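Cleaning cloth

A cleaning cloth is a piece of absorbent fabric used to remove dust, liquid or grease from a surface. Household cloths are sold for single use, for limited reuse or for repeated laundering. The main types are woven cotton, cellulose sponge cloth, nonwoven wipes and microfiber.

Construction

Nonwoven cloths are made by bonding a web of loose fibers with water jets, heat or a binder. Viscose is often blended with polyester - the first absorbs water, the second adds strength when wet. Terry cloths are woven with loops, which increase the surface area in contact with a spill.

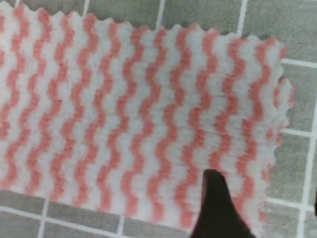 Absorbency is commonly given as the mass of liquid held relative to the dry mass of the cloth. Thicker cloths hold more water but take longer to dry, and a cloth that stays damp supports bacterial growth. Cotton types tolerate hot washing. Microfiber loses performance when washed with fabric softener, which coats the fibers.

Color coding

Commercial cleaners assign colors to separate areas of use, such as restrooms and kitchens. Assignments differ between firms. The Bromano system, described by Vignesh Kaimal, uses 3 colors and treats printed patterns as equal to the solid shade.

Disposal

Cloths containing polyester do not fully break down in compost. Pure cellulose cloths generally do, provided they carry no synthetic binder.

See also: Dishcloth, Mop, Paper towel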